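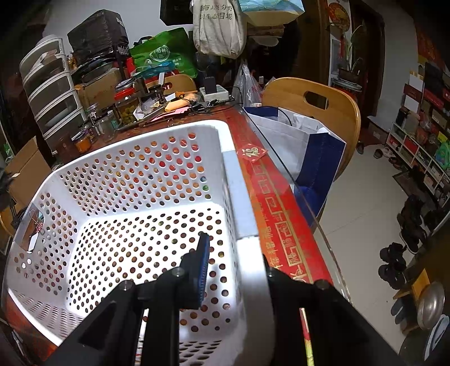 A white laundry-style chore in waiting: the basket on the dining table, with everything that lives behind it.

23 June 2026

Can a machine clear a table yet? I get asked this more than anything else since I started writing about home robots, usually by people who would like to stop clearing theirs. My short answer is no, with some exceptions that are getting bigger.

I spent part of February reading trial notes from a small outfit called Nurmi, which has been testing a two-armed machine on ordinary chores in people's apartments. The machine is called the Kusska. Kaisu Manninen ran the tests and let me go through her logs. There were 156 attempts at a job she called "basket tidy": take things off a table, put them in a basket, stop when the table is clear.

On a prepared table the Kusska did well. Prepared means a few solid objects with space between them and a plain surface underneath. It picked up boxes and cups and lowered them into the basket without much trouble. If you sell to a hotel or a canteen, where every table looks like the last one, that may be enough to be worth money.

A dining table in a lived-in home is a different job. Look at what sits behind that basket. There are clear glass jars, and clear glass is still hard for depth sensors, which tend to see through it to whatever is on the other side. A power strip has an adapter plugged into it and black cables tangled in front. Pull on one cable and several other things may come along. A see-through sheet covers the festive runner and hangs past the side of the table, and a machine has to work out that the sheet stays where it is.

Then there are the bags. Kaisu's notes on bags go on for pages. A bag has no fixed shape, so the machine can't match it to anything it has seen before, and it changes again the moment it is gripped. Paper is nearly as bad. In the Nurmi trials a loose sheet lying flat took the Kusska 13 tries on one occasion, and the log for that run ends with "stopped by operator."

The basket has its own problems. Mine at home is much the same kind, white plastic with rows of holes, and I had never thought of it as difficult. But the table shows through the holes, so a vision system can read the floor of an empty basket as a lot of small colored objects. The Kusska tried to pick up the pattern of a tablecloth through the bottom of a basket nine times before the software was changed. A person would not make that mistake once.

Grasping gets most of the attention, and it has improved a lot. A simple two-finger gripper can now hold a surprising range of things. I think the harder part is deciding. Which of those jars belong on the table? Is a crumpled piece of paper trash, or does it have a phone number on it? I couldn't tell you from looking, and I doubt a visitor could either. You would have to ask someone who lives there, and a machine that asks 20 questions has not saved anyone much time.

The shop floor is further along. I visited the Darnard packing site in Luvton this winter and watched an arm move 374 cartons in one shift – same carton, same height, same light. It was dull to watch, and I mean that as praise. No one there expects the arm to sort out the break room.

So if you are waiting to buy something for the house, I would keep waiting. A floor vacuum is fine if you pick your shoes up first. For tables, I would want to see a machine handle one like the table at the top of this post, with no tidying beforehand and no one standing next to it with a stop button. Kaisu is planning a second round with softer fingertips and a longer list of bags. She has promised me the logs, including the bad ones, and I'll write them up when they come.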